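How to Ask Your Sports Club for an Equal Practice Schedule

In many clubs the girls' teams practice at the worst hours. The boys get the field at 5 p.m., and the girls get what is left, sometimes 9 p.m. on a school night. When my daughter's team at Clelora had this problem, we wrote a request to the board, and I want to share the steps we followed.

Step 1. Write down the hours

Take the public schedule for one season and copy every practice into a table: team, field, start time, end time. Do not add opinions yet. Our table had 82 lines, and it took one evening to make.
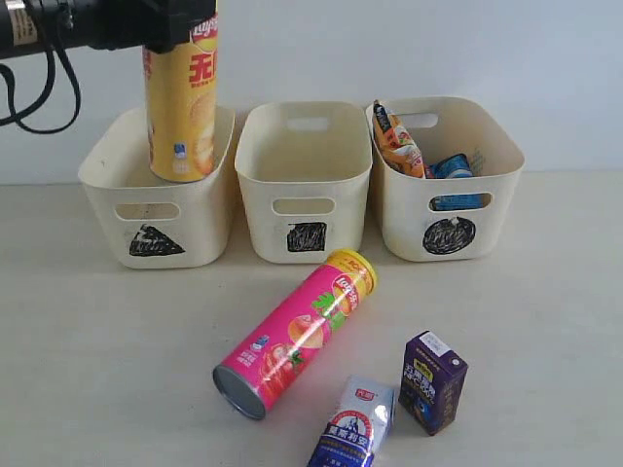
Sort the lines by how good the hour is for a child and for the parents who drive. We made three groups: early, middle and late. If you work on paper slips with the other parents, three plastic bins in a row are enough, and a shape drawn by hand on the front, like a triangle or a square, tells everybody which bin is which. Then see which teams are in the late group.

Step 2. Read the rules of your club

Look for the word "access" or "allocation" in the bylaws. Many clubs already promise fair use of fields -- they only forgot to check it. If the city owns the field, read the rental agreement also, as it can have its own rule on equal use.
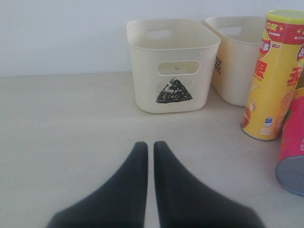
Should we go to a lawyer first?
Most families do better with a written request to the board first, and they can still ask for legal advice if the answer is a refusal.

Step 3. Write a short letter

Keep it under 2 pages. Put the table first, then the rule, then the change you want. Ask for something the board can vote on, for example that early hours rotate between teams every month.
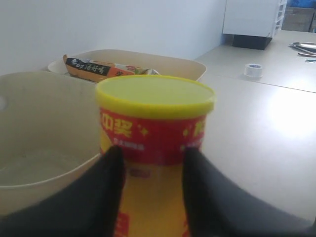 Snack cup with a yellow lid and a red band

Step 4. Collect signatures from both sides

Ask the parents of the boys' teams too. Some of them signed before we finished explaining. The Pramonar field has lights and the Akpan field has none, so be ready to say how the rotation will work in winter.

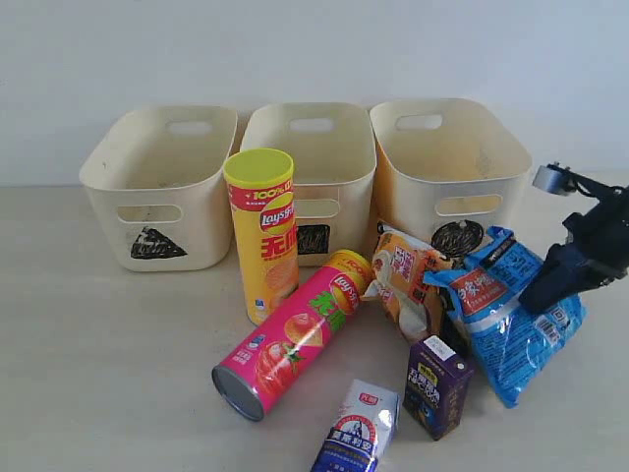 Three storage baskets along the back of the table

Step 5. Follow up

Ask for the answer in writing, with a date when the new schedule starts. We sent our letter in August and the board changed the hours for the next season. Keep your table, and fill it in again when the new schedule comes out.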